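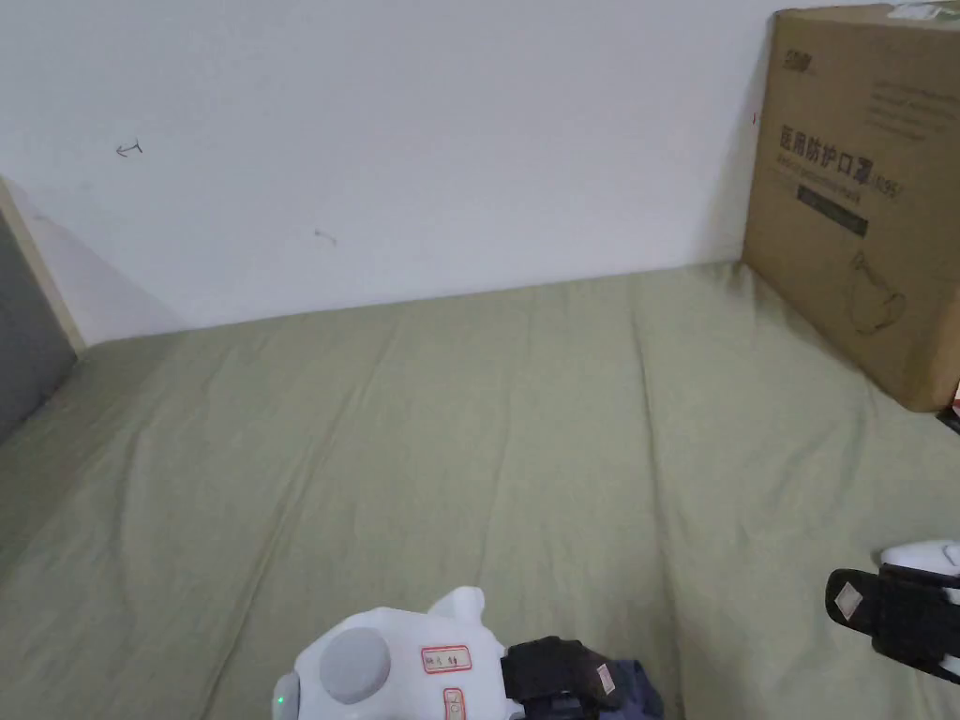
25. Juni 2026. Werkstattbuch Quad Nurnix, zweiter Rahmen.

Gestern Abend die Flugsteuerung neu eingesetzt, diesmal auf weichen Gummipuffern statt auf Klebepad. Der alte Aufbau hatte im Log deutliche Vibrationen auf der Hochachse, die der Filter nur mit viel Verzögerung wegbekommen hat. Gyro-Pfeil auf der Platine zeigt jetzt nach links, also Yaw-Offset in der Konfiguration auf 270 Grad gestellt und gegengeprüft: Nase von Hand nach unten, das Modell am Bildschirm geht mit. Wer wie ich gern vergisst, wo vorne ist: der kleine Pfeil an der weißen Wand über dem Bett zeigt auch nach links, Rahmen parallel dazu auf das hellgrüne Laken legen, dann stimmt die Platine mit der Wand überein und die Nase zeigt im rechten Winkel weg. Propeller natürlich ab.

Motoren: Reihenfolge war nach dem Umlöten falsch, 2 und 4 vertauscht. Über die Ausgangszuordnung korrigiert, nicht noch mal gelötet. Drehrichtung Motor 3 im Regler umgestellt. Alle vier laufen einzeln sauber an, Leerlauf auf 5 Prozent. Darunter stottert Motor 1 beim Anlaufen, vermutlich Lager. Ersatz liegt in der Schublade mit den Glocken.

Empfänger von Proniren: Bindung ging erst im dritten Versuch. Failsafe auf »kein Signal« statt »letzte Werte halten«, Sender ausgeschaltet, Motoren gehen aus. Den Test bitte nach jedem Firmwarewechsel wiederholen, Oskari hatte im Oktober genau da die alten Werte drin und der Hexa ist ins Maisfeld gewandert.

PID: P auf Roll und Nick von Zlatkos Rahmen übernommen, D etwas niedriger. I unverändert. Yaw bleibt auf Standard, bis ich ein Log mit den Puffern habe. Filter erst mal so lassen, sonst weiß ich hinterher nicht, was geholfen hat.

Kondensator mit 1.000 µF direkt an die Akkupads, Beinchen so kurz wie möglich, Schrumpfschlauch drüber. Vorher hing er an 3 cm Kabel, das Bild hatte beim Gasgeben Streifen. Ob es davon kam, sehe ich erst im Flug.

Noch offen:
Antennenhalter hinten neu drucken, der alte ist an der Schraube gerissen.
Akkuwarnung am Sender einstellen.
Regler-Telemetrie: Leitung liegt, Port noch nicht freigeschaltet.
Blackbox-Speicher löschen, ist voll.

Nachtrag Nedeljković: Die Puffer nicht ganz festziehen, sonst sind sie hart und du hast nichts gewonnen. Bei mir sitzt die Mutter bündig und mit einem Tropfen Schraubensicherung. Und D erst anheben, wenn die Motoren nach 30 Sekunden Schweben noch handwarm sind.

Riihimäki hat meinen Lötkolben mit der schmalen Spitze. Brauche ich für den Telemetrie-Port zurück.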